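Washing Up With Grippers: What Went Wrong and What I'd Check First

Every few months somebody promises that dishes are about to become a job for machines. I've heard it enough to keep my own rubber gloves.

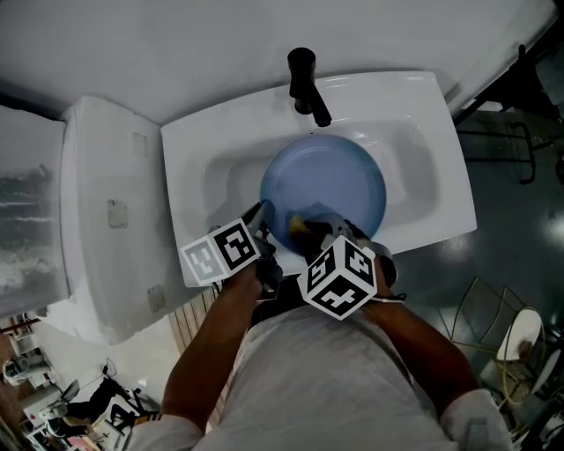
I don't doubt that a gripper can hold a sponge. Holding a sponge was never the hard part of washing a plate. The trouble comes when the plate is slick, the bowl of the sink is hard, and the fingers doing the work can't feel a thing.

My own bad day was in March, with a pair of Ilard hand-held grippers I had on loan. They did 6 plates without trouble. On the next one the left jaw let go while the right one was still pushing with the sponge. The plate swung around, hit the faucet and lost a piece of its rim the size of a thumbnail. Then the jaw closed again on the broken edge and stayed closed. I pulled the trigger, nothing. I had to switch the thing off and wait for it to go slack.

The seller in Tretville told me the grip was set too low. So I turned it up from 480 to 700 on their scale, which has no units printed anywhere, and cracked a saucer. Make of that what you like.

If you're going to try this at home anyway, these are the habits I'd keep.

Start with plates you don't care about. Plastic is better still. The Bisgaard stoneware stays in the cupboard.

Lay a folded dish towel in the bottom of the sink. A plate that slips two inches onto cloth usually lives.

Wipe the grease off with a paper towel before anything goes near the water. Rubber pads and bacon fat don't get along, and no setting fixes that.

Use less soap than you think. A few drops on the sponge will do.

Cut the sponge in half if the jaws have to bend it double. A thick one springs back and pushes the plate away from you.

Know where the off switch is, and try it with nothing in the jaws first. If it takes more than a second to let go, send the thing back.

Never reach between the fingers to free a stuck plate. Power off, wait, then use your hands. The same goes double for a chipped one.

Check the splash rating. Mine had a line in the manual about "light moisture," and a sink is not light moisture. Keep chargers and cords on the far side of the room and plug in only when everything is dry.

Dry the joints after every session. Mine had grit in the left hinge — old food, mostly — and I suspect that had more to do with the dropped plate than any number on a dial. The shop never asked about it.

A reader in Skulport wrote to say hers has run 2 months with no breakage. Good for her. I did ask whether she scrubs pans with it, and she doesn't.

The chipped plate now sits under a geranium.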